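**Before-teaching checks, Urkside kitchen set-up (simulated), November**

Filled in by Wilma Ritchie, read over by Ilham Kwok. Please do these before every block of demonstrations, even if you were only away for a cup of tea!

- [x] **Headset and hand controllers charged.** Both above 50 per cent, and the spare pair is on the shelf by the door.
- [x] **Floor space for the person driving.** I moved two chairs and a rucksack. You do forget where your own feet are once you're steering somebody else's arms, so have a good look round first.
- [x] **Stop button.** Pressed 2 times, and the arms held still both times.
- [ ] **Left and right match.** Right is lovely. Left lags a little when I turn my wrist quickly, so I've left this one open for Ilham (no rush, but before the Mostden visitors would be nice).
- [x] **Starting pose.** Both arms reaching forward and down, with the right gripper near the foot of the tall cabinet. Go gently on that side, as there's a small dark object at the base and it's easily knocked in the first second or so.
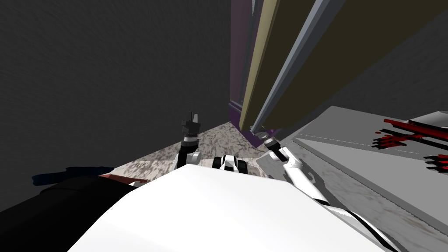 ## Breaks and signing off

- [x] **Rest after 30 minutes.** I know, I know, it always feels as if one more try will do it, but tired hands teach wobbly habits.
- [x] **Spoiled tries marked** in the Pada log straight away.

W. Ritchie. Left wrist to be looked at again.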